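3.2 Task Setup and Data Collection

The fruit-handling task was developed by the student team at Pudwood as the second of three tasks in the Vekitz course project. A soft item has to be moved between the cloth and a plate without being crushed. The teams wrote their own grasp routines on top of the Somora control library, and all routines were frozen in February 2022, before scoring began. Figure 2 gives a wrist-level view (a) and a head-level view (b). Fingers with tactile pads were allowed, and teams could choose whether to use the pad readings in closing the hand.

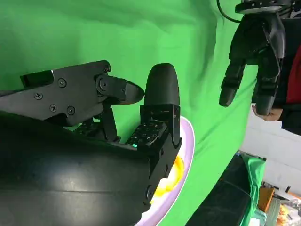

Napaporn Khamphan objected at the first review that a fixed force limit would favor teams who never looked at the tactile signal at all, and asked for the limit to be set per trial. We adopted this change. Each team then ran 55 trials with the limit drawn from a short list that was hidden from the students until the run began.

Peeled fruit was harder to handle than the foam blocks used in the first task. The outer skin of a segment tears easily, and a tear counted as a failed trial even when the fruit ended up in the right spot. Start positions were drawn at random — on the plate or on the cloth beside it — and were the same for every team. 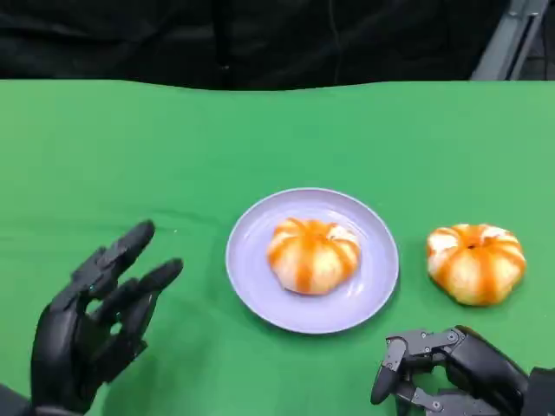 Positions close to the rim of the plate were kept in the set, although two teams asked for them to be dropped. In all, 197 trials were scored. Of these, 143 ended with the fruit in the target area, and 105 of those had no visible tear. Trials stopped by hand were scored as failures and are listed separately in Table 4.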